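Print | E-mail

Ticket 486: Coaching session reminders sent twice, or at the wrong hour

Product: Skistmont scheduling module
Client site: Trerari leadership coaching program
Status: Closed – workaround in place, fix due in July

Reported problem

Coaching clients in the Trerari cohort receive two reminders for each one-on-one session. The second gives a start time one hour later than the booking. Coaches see the correct time on their own calendars. The program has 51 active clients. Group workshops are not affected.

Environment

Bookings are made in Skistmont and copied to the Mathias calendar connector every 15 minutes. Reminder mail goes out through Nasavport. Goal-tracking worksheets and 360 feedback forms use a separate queue.

Log

1. Checked the Nasavport outbound log. Both messages carry the same booking number but different template versions. No delivery retries recorded.

2. Compared time zone settings. Skistmont uses the client's profile zone. Mathias uses the zone of the coach's office. Every affected booking had a client and coach in different zones.

3. Turned off the Mathias reminder rule for one test coach and booked a session for 2:00 p.m. One reminder received, time correct.

4. Turned the rule back on. Duplicate returned at the next sync.
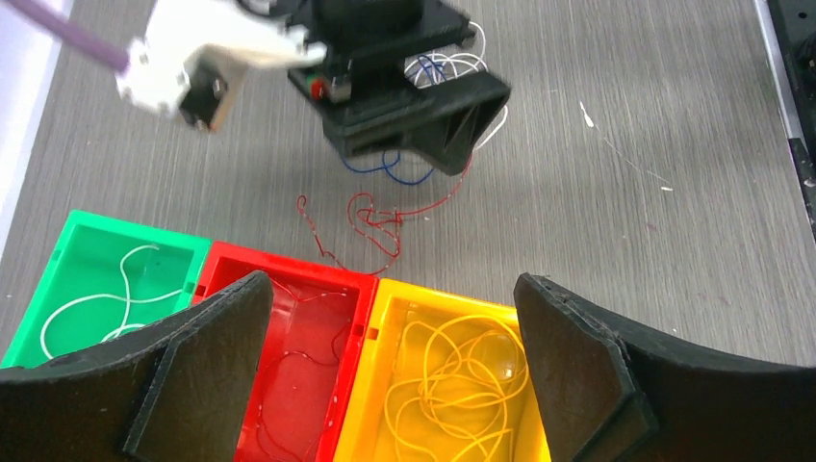
5. Exported the reminder queue. It held more than 200 pending items, of which 125 came from the old Mathias rule. Deleted those by rule ID. Session notes and coach comments were left alone.

6. Disabled the rule for all coaches and ran a manual sync. No new duplicates in the queue.

Cause

The connector update restored a default reminder rule that had been switched off during setup. The rule ignores the client's profile zone.

Workaround

Go to Connector > Rules > Reminders and clear "Send on sync." Save, then run a manual sync. Repeat after any connector update – the setting does not survive one at present.

Open item

Clients who rescheduled from the incorrect reminder may hold two slots. The program office should review these by hand before monthly session counts are billed.

Print | E-mail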